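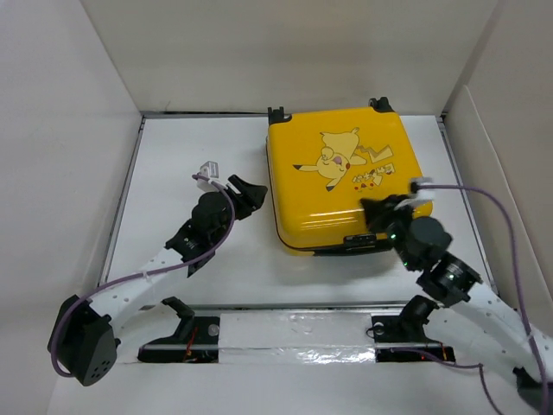

Small yellow suitcase seeks owner, or at least a zip code it recognises

Dullville's lost property office has 185 umbrellas, a set of bagpipes and a wedding cake topper with only the groom left on it. None of them has had a single telephone call. The little yellow suitcase has had 42.

The case was handed in at the bus station on 1st September by a driver on the Wróbel route, who found it under the back seat when he was sweeping out. It is a hard-shelled thing with a glossy lid, bright enough to be seen from the far side of the car park, and on the lid Pikachu lies on his back with his arms flung out, in the manner of most passengers on that service by the time it reaches the ring road. Next to him is a short line of Japanese writing. There is a small black latch at the front.

"We put a notice in the window at ten," said Rajkumari Dubey, who runs the office and has done so through three changes of bus company. "By lunch I had grown men on the phone."

The difficulty is that the callers do not agree on what it is. Some want their suitcase back, although it would struggle to hold a week's socks. Some want the case their games console lives in. One was after a lunch box and became quite short with Mrs Dubey when she asked him what sort of sandwich.

The rules at Dullville are simple and have not been altered since the office kept its records in a ledger. A claimant must describe the item, say where it was lost, and name one thing inside it. Most callers manage the first part very well, the item being on show in the window. The second part thins them out. The third has so far defeated everybody.

Abilio Llorente came in person, all the way from Tremeo, and was confident of the Japanese. He told the counter that it was the name of a railway station. Marek Sýkora, who was behind him in the queue to collect a glove, said he thought it was more likely to be the name of a sweet. Neither man reads Japanese. They were still discussing it on the pavement when the office closed for lunch, and Mr Sýkora had to come back in the afternoon for the glove.

Mrs Dubey will not say what is in the case. She has looked, as she is obliged to, and has written the contents on a card which is kept in the drawer with the stamps. Asked whether it was valuable, she said that depended on how old you were. Asked whether it was edible, she said the interview was over.

Interest has been helped along by Conceição Abreu, whose bakery is two doors down and who has been selling a yellow iced bun with red cheeks. She insists the bun was planned well before the case turned up and that any likeness is down to the food colouring. It sells out most mornings. Mrs Dubey has been given 4 of them and wishes it to be known that they did not influence her in any way.

Not everyone in town is charmed. Libor Lukáč, 68, left a perfectly good brown briefcase on the same bus in the spring and had to wait nine days before anyone rang him. "No one made a bun of it," he said. He has asked for the window display to be shared out more fairly and has offered the briefcase on loan.

The bus company, Okex, said it was pleased that an item of luggage had been looked after so well and reminded passengers to check under their seats before getting off. It did not wish to comment on the lunch box.

Anything not claimed by the end of November goes into the winter sale, where the usual price for a small bag is whatever is in your coat pocket. Mrs Dubey has already turned down two early offers, one of them from her own sister.

Claims can be made at the counter on weekday mornings or by telephone. Callers should have the contents ready. "A charger" has been tried, and will not be accepted again.

The bagpipes are also still available.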